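# A plate, a mug and some oranges

I wanted to write this post in September, but then I moved to the new apartment and everything was in boxes, also my head. Now most of the boxes are open and I can write again on Monday evenings, as before.

The subject today is small. It is the afternoon snack, and how to set a table for it when you own very few things.

In my family the snack was serious. At five o'clock my grandmother put a cloth on the kitchen table, then a plate, then a cup, and in winter always the oranges. She peeled them herself, with a short knife, and she never allowed us to help. The peel went on the stove to make the room smell good. I have no stove of this kind now, and in this building I think the smoke alarm would not forgive me. But I still want the plate, the cup and the oranges.

When I moved, I decided to keep only what I use every week. I started with almost 30 cups and mugs. I don't know how one person arrives at this number. Many were presents, two were from an old job at Lombardi, and some had no handle anymore. I gave away most of them to my neighbors and kept the ones I really like to hold. With the plates I was more strict, and I kept only the ones with a rim. A flat plate without a rim is a danger for round fruit, because you turn your back and the orange is on the floor.

The colors were harder to decide than the quantity. For years I bought white plates, because the magazines say that food looks better on white. Maybe this is true for pasta. On a white table, though, a white plate disappears, and the table looks like a waiting room. A lavender plate makes a different effect. It is a quiet color, but next to it the orange becomes very strong, and a teal mug behind it gives the eye a second place to go. I did not study this in a book. I moved things from left to right until I was happy.

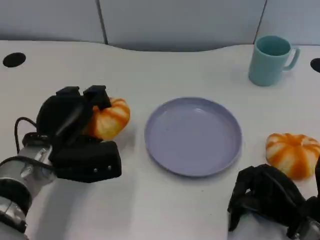

Fiorella Costa wrote to me that I am wrong about the colors, and that an orange should be on something dark blue or on nothing at all. In her opinion lavender belongs to the bathroom, together with the soap. She also said that a plate should wait until all the fruit is peeled, and only then come to the table, so that it stays clean for the guests.

I thought about her message for some days. On the second point I agree a little. If you have guests, it is nicer to bring a plate that is ready. But when I am alone, or with one friend, I prefer to start with the plate empty. Then the snack has a beginning. You put the first orange on it, you put the second, and you sit down. On the question of lavender I will not change my mind, and Fiorella knows that I am stubborn.

Some practical things, for the people who asked me after the last post:

- I peel the oranges over the sink and never over the table. The oil from the skin makes small spots, and on a light surface you see every one.
- I try to leave the orange in one piece. It is prettier with the segments still closed together, and it doesn't dry so fast.
- The mug goes behind the plate, with the handle to the right. If you are left-handed, please turn it.
- I pour the tea last. When I pour it first, I always forget it and drink it cold.

The choice of the oranges is another long discussion. The market near my old place sold them by the bag, and the man there let me touch them. Here I go to a shop called Grostia, where everything is under plastic and you have to trust the label. I learned to look at the weight. If two oranges are the same size, I take the heavier one, it has more juice inside. The color of the skin says less than people believe. I had beautiful ones that tasted like water, and ugly ones with green shoulders that were the best of the whole winter.

For the peeling I do it in the way of my grandmother, with some corrections. I cut a small cap from the top, then I make lines from the top to the bottom with the point of the knife, not deep. After this the skin comes away with the thumb. The white part I leave on. As a child I removed every thread of it and it took so long that my brother finished his orange and then asked for mine. Now I eat the threads and I don't notice them.

Then comes the moment to put the fruit on the plate, and I admit that I am slow with it. A peeled orange is soft and you should not squeeze it. I bring it close to the rim, low over the table, and I let it go down gently toward the middle.
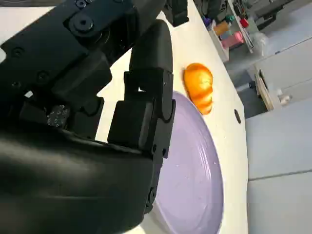 The rim helps very much at this point. If the orange touches it first, you only have to give a small push, and the fruit goes over and stays inside. With two oranges I place them side by side, a little away from the center, so there is still space for a biscuit or for the seeds. Three are possible on a bigger plate, but then you can't take one without moving the others.

After the snack I wash the plate immediately, by hand, with warm water and not much soap. The juice gets sticky if you wait until dinner. The mug can wait, but I wash it also, as they dry together on the same towel and it looks nice.

Next week I would like to write about the shelves, where I still have a problem. I have 21 small jars and no idea which ones deserve to stay. If you have a good system for jars, please write it in the comments. Fiorella, you can write too, but please nothing about dark blue.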